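Istavville, im April – ich mache es diesmal kurz, versprochen! Wir haben uns geeinigt. Die 344 Angehörigen aus dem Pflegeheim Soltum bekommen vom Betreiber Galindo endlich Geld für die Monate, in denen die Station geschlossen war und trotzdem abgerechnet wurde. Pro Familie sind das 300 Euro im Monat, drei Monate lang, und ich freue mich riesig darüber. 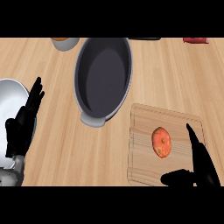 Unsere Anwältin Efua Asante hat den Vergleich am Donnerstag vor der Schiedsstelle unterschrieben, und ich saß daneben und hatte weiche Knie. Danach haben wir noch lange geredet, vor allem über das Essen im Heim, denn das bleibt ja ein Thema. Ein großer ovaler Bräter wie der auf dem hellen Holztisch, so etwas wünschen sich viele Bewohner zurück, weil früher in Soltum selbst gekocht wurde (heute kommt alles geliefert). Darüber verhandeln wir als Nächstes.

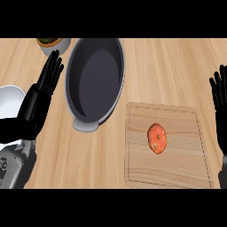

*Kleine weiße Tasse und Küchenutensilien auf dem Tisch*

Offen ist noch die Frage der Umzugskosten nach Urnley. Sorin Todorova sammelt dafür gerade die Belege – bitte schickt sie bald!

**Pressekontakt:** Toivo Heinonen, Angehörigenbeirat Soltum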